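# Two arms on the kitchen bench

Vedell started moving part of its kitchen and bedroom product testing over to robots last October. Grethe Overgaard runs the test room at the Lendovton site, and most of these pictures come from her side of the building.

Before the change, drawer cycles were done by hand. Yeison Lozano did 352 pulls in one shift and went home with a sore wrist.
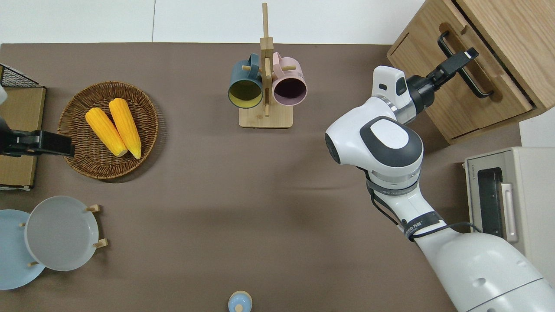

Yeison now writes the test plans and checks the results when a run ends. He still opens a drawer himself at the start of each batch – he wants to feel how stiff it is.

The bench is laid out by Leidy Urrego. Plates, mugs and the corn go back to their marked places between runs, and she keeps the list.

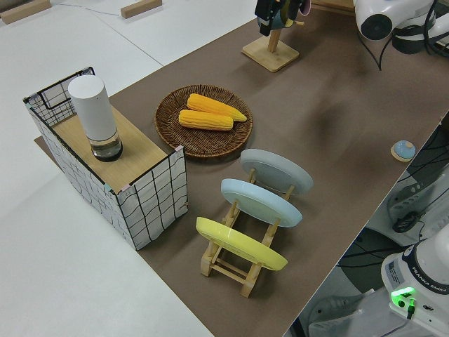 **Did anyone lose their job over this?**
The test room has the same staff as before. Two people moved from hand testing to setup and reporting, and both were given paid training first.

Plate handling took longer to get right than drawers. Marleny Yupanqui spent most of the spring on grip settings, and the notes she kept are now used at the Yilma site too. 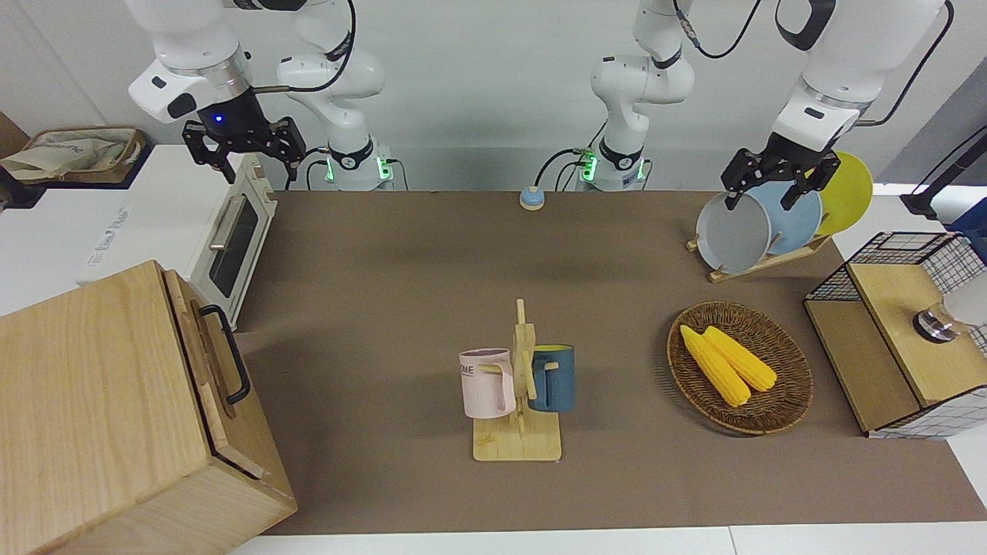
**Who can stop a run?**
Anyone in the room can, without asking first. The stop is logged and Grethe goes over it with the shift the same day.

Hours have changed as well. The late shift is gone, and Nidia Puma, who worked it for years, is on days now. She says the work is easier on the back but there is more typing – 1,565 log entries so far under her name.
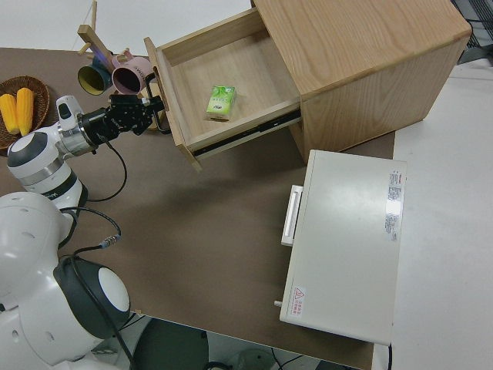
*Drawer test on the bedside cabinet, top drawer open, tissues inside.*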